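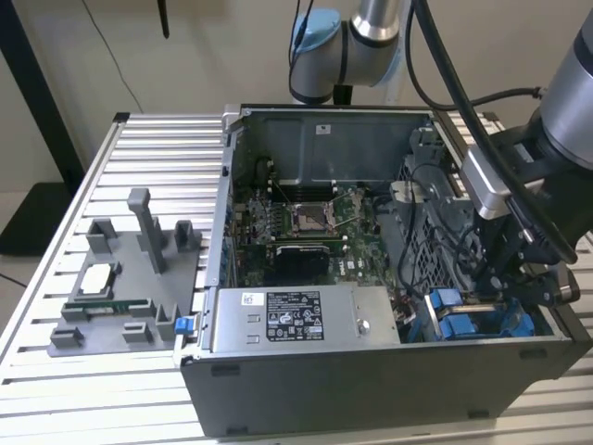

My neighbor in Pornley says I should quit fixing old stuff and buy new like a normal person, and that my time must be worth something. Fair point! But I keep coming back to the dump at Narport, where the line of cars on a May morning goes right out to the road, and half of what gets tossed (lamps, toasters, a perfectly good fan) needs one cheap part and a free evening.

I paid 40 dollars for my last repair and a new one would've been 100, so yes, I'm biased. What bugs me more is how hard the makers have made it. Glue where there used to be screws, no manual, parts that take nine weeks to show up. I'd happily pay extra for a toaster I could open with a plain screwdriver, and I bet plenty of folks over in Trerside would too.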